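Household Medicine and Small Supplies Storage: Frequently Asked Questions
Shenoy House Resident Services

This page answers the questions most often received by the Resident Services office regarding the storage of personal medicines, first aid items and similar small packaged supplies in apartments and shared kitchens. It applies to all residents of Shenoy House and the Halik Annex. For questions about mail, parking or laundry, please see the relevant pages.

Who is responsible for the contents of a storage bin?

Each resident is responsible for the items he or she places in a bin. In shared apartments, every resident should keep a separate bin. Staff do not sort, move or discard personal medicines and will not open a bin without the resident's consent, except in an emergency.

What kind of bin should I use?

Any clear, rigid plastic bin with smooth sides is acceptable, provided it fits on the cabinet shelf with the door fully closed. The shelves in the main building are 325 millimeters deep. Shelves in the Halik Annex are slightly shallower, and residents there should measure before buying. Wire baskets and fabric organizers are not permitted in shared kitchens.

Do you supply bins?

One bin is issued to each resident at move-in. Additional bins may be requested at the front desk while supplies last. A bin that is cracked or has lost part of its rim should be returned for replacement.

How should items be arranged?

Bottles should stand upright with their caps closed. Cartons and packets may stand or lie flat, but should be grouped so that each can be lifted out without removing the others. Please do not fill the bin to capacity. Some free floor space makes it easier to check the contents and to add an item later.

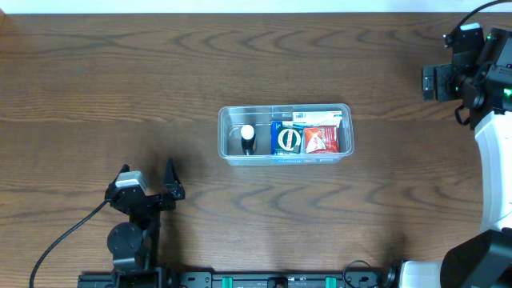
Clear bin with a capped bottle, boxes and a packet, with space remaining at the left.

Should I keep the original packaging?

Yes. Cartons carry the expiration date, the lot number and the directions for use, and these are often missing from the inner wrapper. If a carton is damaged, cut out the panel with the date and directions and keep it with the product. Do not transfer tablets or liquids to unmarked containers.

May I keep food in the same bin?

No. Tea, candy, spices and other foods must be stored separately, including items sold in small packets. Vitamins and supplements may be kept with medicines.

Where should the bin be kept?

Use an upper cabinet away from the stove, the dishwasher and direct sunlight. Bathrooms are not recommended. Residents who have children visiting should request a locking cabinet, which can be fitted in most apartments. Products that require refrigeration should be kept in the resident's own refrigerator and not in the shared unit.

How often should I check the contents?

Residents are asked to check their bins every January and again in midsummer. Take everything out, wipe the inside of the bin with a damp cloth, let it dry, and return only what is in date and still needed.

How do I dispose of expired products?

Take them to the collection box beside the front desk. The box is emptied every Sunday evening. Empty cartons should be flattened and placed in paper recycling once any personal information has been removed. Needles and other sharps must never go into the collection box. Sealed sharps containers are available on request.

Can my bin be labeled?

Yes, and in shared kitchens a label is required. Write your last name and apartment number on the short side of the bin that faces the door. Labels are available at the desk in rolls of 200, and residents may take as many as they need.

What should I do if something leaks?

Remove the other items, discard any packaging that has been soaked through, and wash the bin in warm water with dish soap. If the spill has reached the cabinet shelf, contact the office so that the shelf liner can be replaced.

Whom should I contact with further questions?

Please contact Elias Abou Jaoude, Resident Services, at extension 720, or stop by the office on the ground floor. Questions about a particular medicine should be directed to your pharmacist.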